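Print this page | E-mail this page

Section 4: Turning off password logins for remote access

Tadura ships with password logins switched on. Once your key works, turn them off so the server accepts keys only.

Caution: Keep your current session open until step 6 is done. If you close it early and the key fails, you will need a keyboard and screen at the server.

1. Log in with an admin account.

2. Open Settings, then Remote Access, then Keys. Check that your public key is in the list.

3. Open a second session from your own computer and confirm that it does not ask for the account password. A passphrase prompt for the key file is fine.

4. Go back to Remote Access and clear the box marked Allow passwords.

5. Set Idle timeout to 600 seconds - shorter values tend to drop long file copies.

6. Click Apply, then log in once more from a new window.

Note: Accounts made before the December update may hold 2 copies of the same key. Delete either one.
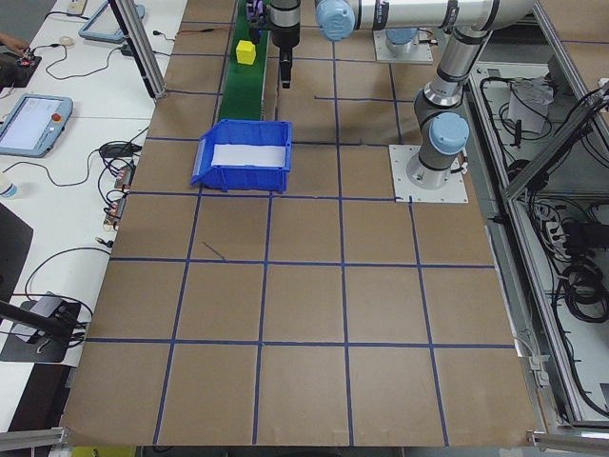
Deolinda Mendes wrote that step 6 failed for her until she restarted the remote access service, and that the log only showed "connection refused." If you get the same message, restart the service from the Services page and repeat step 6.

Last revised 1/30/20

Contact Tadura Support | Copyright Tadura | Back to top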